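Drivus — project report, term one
Himolside robotics club, student group 4
December 2020

What we set out to do

Drivus is our name for the bathroom tidying project. Idea is simple. A robot arm should be able to pick up small things left round a bath and put them somewhere sensible. Before any of that it needs examples to learn from, so this term was all about collecting those by hand, with hand-held grippers. No arm yet. The arm comes after January, if the budget goes through.

We had a choice between the mock kitchen and the bathroom at Catside. Picked the bathroom. Kitchens have been done a lot and we wanted shiny curved surfaces, mostly to see how badly they would upset the tracking.

Setting up at Catside

First morning went on cables and batteries. The tub takes up a lot of the room and you end up shuffling round it sideways, so we agreed early on who stands where. One person on the headset, the others keep out of the way till called. Bottles and so on stayed by the sink between takes so we always knew where to find them. 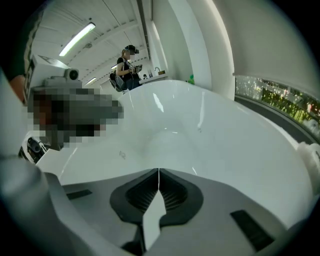

Recording

Target was 200 takes. We got 114 that we would call usable. The rest had tracking drop out halfway, or somebody started before the recorder did (mostly the second one, to be fair).

A take went like this. Gripper open, hold still, reach, close, lift, move, let go, hold still again. Sounds easy. The holding still is what people forgot, and without it the start and end are a pain to trim later. After the first day we began saying the steps out loud and that helped alot.

Two-gripper takes were harder. Both people want to look at their own hand and you get in each other's road. We also had to keep the marker cubes turned so they could be seen, which makes your wrist ache after a bit.

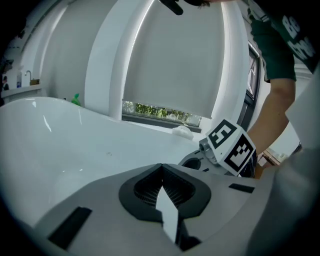 Reflections were a worry from the start and they did cause trouble, mainly near the rim of the bath. The Savchuk method (the one from our course notes) says to throw out any take where the position jumps. We did that at first, then found we were binning good ones over a single bad moment, so we changed to fixing short jumps and only dropping the long ones. Not sure this is right. Needs checking against the arm when we have it.

Problems

Batteries — 8 was not enough, we lost time waiting on charging. File names were a mess untill we wrote them on a sheet by the door. Some takes from the first day have the wrong object written down and will have to be watched again.

Next steps

Go back in January for the missing takes. Sort the labels first. Try a towel as well as the hard objects, as soft things will behave very differently in the fingers. One short training run on what we have, just to see if the files load properly.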